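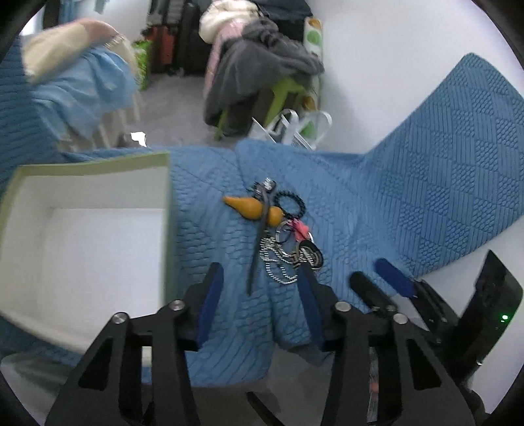
Minutes of the Closing Review, Castness Embankment Works

The review was convened in the site office at Castness in May, at two in the afternoon. Present were Diễm Lã, resident engineer for the Bredora Division, and Yareli Barajas, representing the owner. The contractor had been invited and did not attend.

1. Approval of prior minutes. The minutes of the previous review were approved with one correction. Where the text stated that the embankment "had settled," the words "was settling" were substituted at the request of Ms. Lã.

2. Condition of the works. Ms. Lã reported that the retaining wall on the Dosberg side stood complete over its full length of 200 meters. The drains were running clear. Inclinometer readings taken during the winter showed movement of 5 millimeters toward the river, within the limit set by the design. She asked that the readings be entered in full as an appendix, and this was agreed.

Ms. Barajas asked whether the movement had stopped. Ms. Lã replied that the instruments had recorded no change since the thaw. Ms. Barajas asked again whether it had stopped. Ms. Lã said that she had worked on slopes for most of her life and had not yet met one that had.

It was agreed that this reply would be recorded as given.

3. The matter of the Tô house. The owner's representative recalled that the house of the late Mr. Tô had stood above the line of the wall, and that its purchase and removal had been a condition of the permit. She asked for confirmation that the lot had been cleared and graded.

Ms. Lã confirmed that the house was gone and the foundation broken out. She then stated that the front steps remained. There were four of them, cast in place, and they were shown on no drawing.

Ms. Barajas asked why they had been left. Ms. Lã said that the instruction to remove them had been written and was in her desk. It had been written in the autumn. On the morning it was to be issued she had gone up to inspect the grading and had found Mr. Tô sitting on the top step with his hat beside him, looking at the river. He had been paid by then and was living with his daughter in Dosberg. He had come by the early bus. He asked her whether the wall would hold, and she told him what she believed the wall would do. He thanked her and inquired about the depth of the piles. They discussed the piles until the noon bus.

He had come again on other mornings. Ms. Lã did not keep a record of them. She acknowledged that a record should have been kept, as the area was an active site and visitors were required to sign.

Ms. Barajas asked whether he had worn a hard hat. Ms. Lã said that she had lent him hers.

The representative observed that the steps lay within the owner's boundary, that they led to nothing, and that the contract called for a clear and even surface sown with grass. Ms. Lã agreed with each of these points. She offered to have the steps broken out before the end of the month at no charge to the owner.

The review adjourned for a visit to the lot.

4. Site visit. The party walked up by the maintenance path. The grass had taken well on the lower bench and poorly on the upper one, where reseeding was ordered. The steps were found in sound condition, with slight wear at the center of each tread. Ms. Barajas stood on the second step and then sat down on the fourth. From that position the whole of the wall could be seen, together with the outfall, the gauge board, and the river as far as the Castness bridge.

She asked how often the gauge board had to be read. Ms. Lã said that it was to be read every month for the life of the structure, which the design gave as 40 years. She asked from where it was normally read. Ms. Lã said that the manual did not specify a place.

The party remained at the lot until after four.

5. Resolutions. The works were accepted, subject to reseeding. The as-built drawings were to be amended to show one observation point, concrete, existing, at the upper bench. The instruction held in the resident engineer's desk was withdrawn, having never been issued.

Ms. Lã asked that the observation point be given a name on the drawing, as was customary for survey stations. Ms. Barajas proposed Station Tô. There was no objection.

The review closed at five. The hard hat was returned to stores.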